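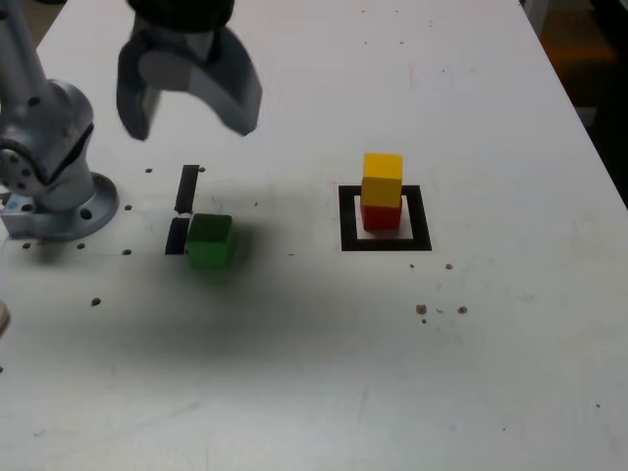 Kimutai Tanui has been making plain colored blocks for children for six years, first in a shared garage and now in a rented unit with one window. His company, Bistik, sells them in small cloth bags with no instructions. He says the colors took longer to settle than the size did. A yellow cube on a red one, with a green one waiting on a white tabletop, is the kind of arrangement he used when he was picking shades, and he still thinks yellow over red is the pair people notice first from across a room.

"I wanted colors a child can name," he said. "If a two-year-old has to stop and think about whether it's green or blue, I picked the wrong green."

Tanui trained as a bookkeeper and came to toys through his sister's children. He had bought them a large set called Escobar, with arches and columns, and saw that they mostly played with the cubes. The arches stayed in the box. He cut his first cubes that February.

The early ones were not good. The edges were sharp, and the paint chipped at the corners within a couple of weeks. He threw out two full batches. A small paint shop, Flornen, helped him find a finish that held up, and he has bought from them ever since.

I asked whether stacking a few cubes can really keep a child busy. He said it depends on how many are on the table.

"Parents pour out the whole bag. Then it's a mess and the kid walks away. Put out three. They'll put one on top of another, and then they have to decide about the last one."

He doesn't mind if the stack is crooked. When the top cube sits a little forward of the one under it, he leaves it alone, and he asks parents to do the same. In his view, straightening it tells the child the job was done wrong.

The bags hold 37 cubes, a number customers often ask about. There is no system behind it. That was how many fit in the first bag he had sewn, and he kept it.

A larger set, Skadia, is planned, with cubes twice the width. Tanui has made samples but isn't happy with the weight. "You drop one on your foot, you know it," he said. He is trying a hollow version and expects to be testing it for a while. The small cubes will stay as they are, in the same colors and the same bag.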